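Robot club, week 7, and I have purple marker on my good jeans

Posted in: Club nights, Lovden | 2 comments

So I skipped last month's update completely (sorry, Mom) and there's a lot to catch up on. When I signed up for the Lovden robotics club back in January I figured I'd be soldering things. I have soldered nothing! What I have done is put toys away. Over and over and over.

Our project this term is tidying up with two arms. Tanko Omoregie runs the club and picked the task, and at first I was kind of offended, I'll admit. Toy blocks? But then Hina and I got our first turn at the controls and spent most of an evening chasing one block across the table like it was a bar of soap. I went home very humble.

The thing I keep getting wrong is the height. I come in too low, the fingers bump the table, and I panic and let go. Hina's much better at it – she sets her angle way up high and then just drops straight down. Kamran says I drive the arms the way I parallel park. He has never seen me parallel park, so I don't know where he's getting this.

We also had a long argument about drawers. Gøran wanted us to practice on a plain open box until everybody could do it, and Shazia said we'd get bored and quit. Shazia won. I'm glad, even if the drawer has eaten at least 2 of my evenings and most of my patience.
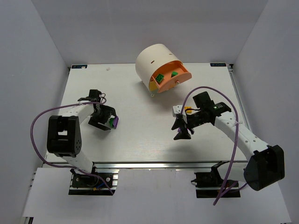
Two green blocks in the drawer, and the left arm busy with more.

My homework before the Gruvbridge meetup is to write up our block-sorting notes, which right now are 13 pages of Kamran's handwriting and one grocery list. There's a rule about which arm gets to go first when they both want the same piece, and we've changed it so many times that I have to look it up.

If you're coming to Gruvbridge, come find us! I'll be the one holding the snacks. Next post will be about the gripper tips, I promise, once Hina sends me her notes.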